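Blaugrau für 114 Euro

Es gibt wieder eine Farbe, die man unbedingt haben muss. Sie heißt Skurnurar, kommt von Herkov und ist blaugrau. Der Prospekt lag im September gleich in mehreren Briefkästen, und weil danach etliche von euch geschrieben haben, ob sich das lohnt, geht es in dieser Ausgabe fast nur darum. Die Sache mit den Silikonfugen kommt beim nächsten Mal.

Der Eimer kostet 114 Euro. Drin sind fünf Liter. Laut Prospekt soll die Farbe „den Geist ordnen“, „die Raumluft begleiten“ und „Arbeitsplätzen zu Hause eine Haltung geben“. Ich habe beim Händler nachgefragt, was es heißt, die Raumluft zu begleiten. Man war freundlich, man wollte es weiterleiten, und drei Wochen später kam eine Mail, in der stand, die Formulierung beziehe sich auf das Gesamterlebnis. Mehr war nicht zu holen. Wer damit etwas anfangen kann, darf sich gern melden.

Zur Konzentration. Dass Blau ruhig macht und Gelb fröhlich, hört man seit Jahrzehnten an jedem Farbmischtresen. Ich will gar nicht abstreiten, dass man sich in einem Zimmer wohler fühlt als in einem anderen. Nur hängt das an so vielen Dingen, dass ich keinem Verkäufer abnehme, er könne die Wirkung eines bestimmten Eimers vorhersagen. Wie groß ist das Fenster? Wohin geht es? Ist der Stuhl bequem? Brummt der Kühlschrank nebenan? Wer gerade ein Wochenende lang gestrichen, aufgeräumt und den Papierstapel vom Tisch geschafft hat, arbeitet danach vermutlich besser. Das hätte er in Beige auch getan.

Rianne Desmet hat es ausprobiert, in einem Arbeitszimmer nach Norden. Ihr Urteil, wörtlich: „Auf der Karte war es Meer, an der Wand ist es Regenrinne.“ Sie hat zwei Anstriche gebraucht, dann einen dritten, und ist jetzt nicht unglücklich, aber sie macht das Licht früher an als vorher. Das steht natürlich in keinem Prospekt. Dunklere Töne schlucken nun einmal Licht, und in einem Zimmer, das ohnehin wenig davon hat, merkt man das am Nachmittag gegen vier ziemlich deutlich.

Jingyi Yu dagegen ist zufrieden. Südseite, hohe Decke, zwei große Fenster. Sie sagt, das Zimmer sei schöner geworden, und ich glaube ihr das. Auf die Frage, ob sie sich besser konzentrieren könne, hat sie gelacht.

Bleibt die Luft. Auf dem Eimer steht „atmungsaktiv“, und bei dem Wort werde ich immer misstrauisch. Eine Wand atmet nicht. Gemeint ist, dass eine Farbe Wasserdampf durchlässt, und das tun sehr viele Wandfarben mehr oder weniger gut. Dafür gibt es einen Kennwert, den sd-Wert, und der gehört ins technische Datenblatt. Je kleiner, desto durchlässiger. Bei Skurnurar habe ich ihn im Prospekt vergeblich gesucht, auf dem Eimer auch. Vielleicht ist er prächtig. Dann könnte man ihn ja hinschreiben. Wer feuchte Ecken hat, soll sich jedenfalls um die Ursache kümmern, also ums Lüften, ums Heizen, um die Regenrinne oder um den kalten Fenstersturz. Mit Farbe deckt man Flecken zu, und im Februar sind sie wieder da.

Dann die Bilder. Der Ton wird ja hauptsächlich über Bilder verkauft, und seit ein paar Jahren kommen die in der Branche zu einem guten Teil aus dem Rechner. Dagegen ist grundsätzlich nichts zu sagen, man spart sich den Umzugswagen und den Fotografen. Bloß verhält sich eine gerechnete Wand viel braver als eine verputzte. Kein Rollenansatz, keine Streiflichtkante, keine Stelle neben der Steckdose, an der der Vormieter gespachtelt hat. Dazu ein heller Holztisch, und schon sieht Blaugrau frisch aus.
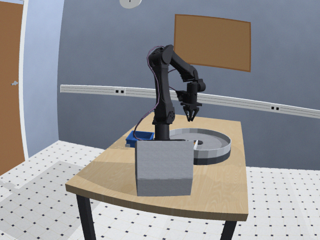
Blaugraue Rückwand, helles Holz, weiße Fliesen: ein Raum aus dem Computer.

Die meisten von uns haben keine weißen Fliesen im Arbeitszimmer. Wir haben Laminat in einem Ton, den der Vermieter mal günstig bekommen hat, oder rötliches Parkett, und daneben kippt ein kühles Blaugrau gern ins Violette. Vilmos Kun, der früher selbst gestrichen hat und mir solche Texte gegenliest, besteht an dieser Stelle auf dem Satz: Der Boden streicht mit. Bitte, da steht er.

Was mich am meisten stört, ist aber die Kombipackung. Bei Dong gibt es den Eimer zusammen mit einer Dose Climwood, einem Pflegeöl für Tischplatten, als „Set für den klaren Arbeitsplatz“. Ich habe nichts gegen das Öl. Ich weiß nur nicht, was es mit der Wand zu tun haben soll. Im Set spart man angeblich, allerdings nur im Vergleich zu einem Einzelpreis, zu dem ich die Dose nirgends im Regal gefunden habe. Und wer einen lackierten Tisch besitzt, kann mit Öl ohnehin wenig ausrichten: Auf Lack zieht es nicht ein, es schmiert und fängt den Staub. Auf der Packung fehlt dieser Hinweis. Jianhua Yu hat ihn sich auf seinem Küchentisch selbst erarbeitet, mit anschließendem Nachmittag voller Lappen. Ölgetränkte Lappen übrigens bitte nie zusammengeknüllt in den Müll, die können sich je nach Öl selbst entzünden. Flach ausgebreitet im Freien trocknen lassen oder in ein Metallgefäß mit Deckel.

Ein paar Zuschriften muss ich noch beantworten.

Haiyan Xu fragt, ob man den Ton nicht einfach nachmischen lassen kann. Kann man. Jeder ordentliche Fachhandel mit Mischanlage liest ein Farbmuster ein und mischt danach, und wer ein bestrichenes Stück Karton mitbringt, bekommt meistens etwas, das man zu Hause nicht vom Original unterscheidet. Direkt nebeneinander auf derselben Wand würde ich es trotzdem nicht riskieren, im Streiflicht sieht man den Übergang. Kauft dann lieber gleich genug für die ganze Fläche. Und achtet auf die Angaben zu Deckkraft und Nassabrieb, Klasse 1 ist jeweils das Beste. Eine schlecht deckende Farbe, die man dreimal rollen muss, war am Ende nicht günstig.

Jemand, der nicht genannt werden will, schreibt, ich sei gegen alles, was hübsch verpackt ist. Mag sein. Ich habe den Eimer immerhin gekauft, vom eigenen Geld, und meinen Flur damit gestrichen. Er deckt ordentlich. Er spritzt wenig, er riecht kaum, und der Deckel geht ohne Schraubenzieher auf und auch wieder zu, was ich von meiner bisherigen Hausmarke nicht behaupten kann. Als Farbe ist das völlig in Ordnung. Für 114 Euro erwarte ich das allerdings auch, und ob sie besser ist als eine für die Hälfte, konnte ich an meinem Flur nicht erkennen. Ich habe zum Vergleich die Wand hinter der Garderobe mit einem Rest aus dem Keller gestrichen, weiß abgetönt, fast fünf Jahre alt, einmal kräftig durchgerührt. Die hält bisher genauso.

Mehrfach kam die Frage nach dem Testen. Die kleinen Probedosen sind ihr Geld meistens wert, auch wenn sie auf den Liter gerechnet unverschämt sind. Streicht damit aber nicht direkt auf die weiße Wand. Neben Weiß wirkt jeder Ton dunkler, als er nachher ist, und der Fleck zeichnet sich später manchmal noch durch. Nehmt einen großen Karton oder ein Stück Raufaser, zweimal streichen, trocknen lassen, und dann lasst ihr das Ding ein paar Tage durchs Zimmer wandern. Morgens ans Fenster, abends neben die Lampe, einmal in die hinterste Ecke. Wer warmweiße Lampen hat, wird sich über manches Blaugrau wundern.

Die Farbkarte aus dem Prospekt taugt dafür nicht. Sie ist gedruckt, auf glänzendem Papier, und meine zwei Exemplare sehen schon untereinander verschieden aus. Am Bildschirm braucht man es erst recht nicht zu versuchen.

Und für Mieter: Schaut vorher in den Vertrag und fragt im Zweifel bei einem Mieterverein nach. Während der Mietzeit dürft ihr im Normalfall streichen, wie ihr wollt. Beim Auszug kann es bei kräftigen oder dunklen Tönen Ärger geben, und ob Skurnurar noch als neutral durchgeht, darüber werden Vermieter und Mieter vermutlich verschiedener Ansicht sein. Hebt euch den Aufkleber mit der Tonnummer auf und macht Fotos vom Zustand bei der Übergabe.

Herkov hat übrigens für das Frühjahr einen zweiten Ton angekündigt. Er soll grünlich sein und „das Gespräch fördern“. Ich habe schon mal nach dem Datenblatt gefragt.

Wer seinen Prospekt noch hat und den kleingedruckten Absatz auf der Rückseite lesen kann, schickt mir bitte eine Abschrift. Bei meinem liegt an der Stelle der Falz. Restfarben nehme ich für die Tauschliste wieder an, mit Angabe von Ton, Menge und ungefährem Alter. Eingetrocknetes bitte nicht mehr, davon steht hier genug.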